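Flat-pack, Furniture and Fixings > Plastic and Resin
Topic: Screw-in legs on molded plastic table – how tight, and does anything go on the threads?

k_aryee
I have a white molded plastic table with screw-in legs. The legs are plain tube with a plastic male thread on the end, and each one goes into a socket in the corner of the top. The instruction sheet is a single drawing with a curved arrow and no torque value, no note on lubricant, nothing. The previous table of this type (a Skurnero, bought in January) developed a wobble at one corner, and when I took the leg out the first turn of thread was flattened.

The thread in question is coarse, with a good deal of clearance, so it will start crooked without much complaint.

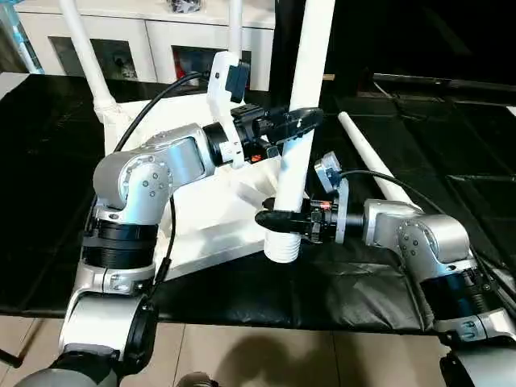
Leg held upright, threaded end down.

Two questions. Is there an accepted method for getting these started square? And does anyone put anything on the threads?

Nii Odoi
Turn it backwards first. Set the leg in the socket, rotate counterclockwise under its own weight until you feel it drop, then go clockwise. The drop is the two thread starts passing each other. If it takes effort in the first full turn, back it out and start again. This works on jar lids, hose fittings and every plastic leg I have handled.

No lubricant. It is plastic on plastic and will creep loose if you grease it.

etornam_q
Agree on the backwards turn. Disagree on the lubricant. A dry thread in molded plastic galls, you feel the drag, you take it for tight, and you stop before the shoulder is seated. Then the leg is carrying side load on the thread alone. A light wipe of dry PTFE spray fixes that. I would keep petroleum products off it until you know what the resin is.

Nii Odoi
Polypropylene does not care about petroleum jelly over any time span that matters for a patio table. My objection is retention. Friction is the only thing holding the leg in. There is no lock.

etornam_q
You don't know it's polypropylene. Neither do I. Neither does he, unless there is a recycling mark on the underside.

k_aryee
No mark that I can find. I have looked on the top and on all the legs.

N. Amegashie
What are you doing with the top while you fit the legs? In my experience that is where the crooked starts come from. People stand the table on edge, or hold the top in the air with one hand, and the leg goes in at whatever angle the arm happens to be at.

Put the top face down on something padded and work from above. Gravity then does the alignment and the finish doesn't get scratched. The underside of a molded top is mostly ribs, so you have plenty of straight edges to sight against. 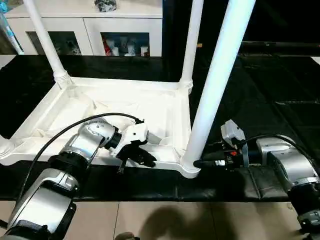
Fit them finger tight first, all of them, then go around a second time in a diagonal order and seat each one. If you fully tighten the first leg before the others are in, you tend to use it as a handle, and it works the socket. I had a Skuslow stool go oval at one corner that way.

Fulgencio B.
Diagonal order is for things that clamp against each other – wheel lugs, cylinder heads. Four independent sockets in a plastic top do not interact. Do them in any order you like. The finger-tight pass is reasonable, the diagonal is superstition.

N. Amegashie
The tops are not rigid. Mine sat 2 mm out at one corner until I loosened everything and redid it. Call it what you want.

Fulgencio B.
Loosening everything and redoing it fixed it. The sequence didn't.

k_aryee
Can we go back to how tight? I have a torque wrench but no sensible way to put it on a round tube.

etornam_q
Strap wrench and a luggage scale. Hook the scale on the strap wrench handle at a measured distance, pull square to the handle, multiply. I did this on an Essien side table with similar legs. The leg seated fully at a pull of 19 newtons on a 100 mm handle, so 1.9 Nm, which is not much. I took a spare leg further to see where it would go and the thread jumped at 46 newtons. So there is some margin over hand tight, but a strap wrench will eat it quickly if you aren't measuring. Different table, so treat the numbers as an order of magnitude.

Nii Odoi
Was the spare dry or with your PTFE?

etornam_q
Sprayed. Both were.

Nii Odoi
Then they don't tell him anything about a dry thread.

etornam_q
They tell him what a sprayed one does, and that is what I am recommending.

Fulgencio B.
One wrap of plumber's tape on the male thread, laid in the direction of tightening so it doesn't unwind as the leg goes in. Takes up the clearance, reduces the drag, and does not run. That covers both of your positions. I have a Rodix garden table done this way and the legs come off every winter without a tool.

Nii Odoi
Tape I can accept.

k_aryee
Tape on two legs, the other two dry, all by hand to the shoulder. The backwards turn works as described, the drop is easy to feel. The taped pair went in with noticeably less drag. I have marked the collars with pencil so I can see any rotation, and will check them at the end of the season.

N. Amegashie
Which order did you do them in?

k_aryee
Clockwise.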